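3.2 Trailer exposure and viewer recall

Comments on film trailers were collected from the Miteck and Jimemley fan forums in February. After duplicates were removed, 1404 comments remained, of which 535 mentioned a lead actor by name. Two coders labeled each comment for tone – positive, negative or mixed – and settled disagreements by discussion.
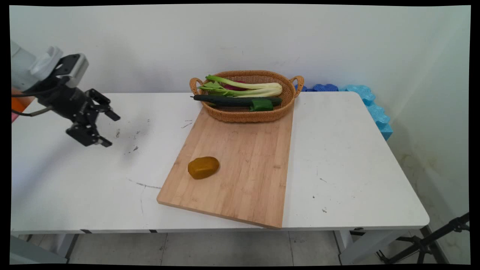 3.3 Coding of romantic pairings

A comment was coded as a pairing comment if it referred to both leads as an on-screen couple. The Hetent scheme was used without changes, apart from the merging of its "rivalry" and "breakup" codes. In total, 143 comments met the rule. Remarks on the actors' private lives were coded separately and are left out of the tables.
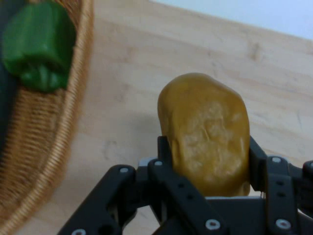

Figure 2. Mustard-yellow potato held upright between the black fingers of a gripper.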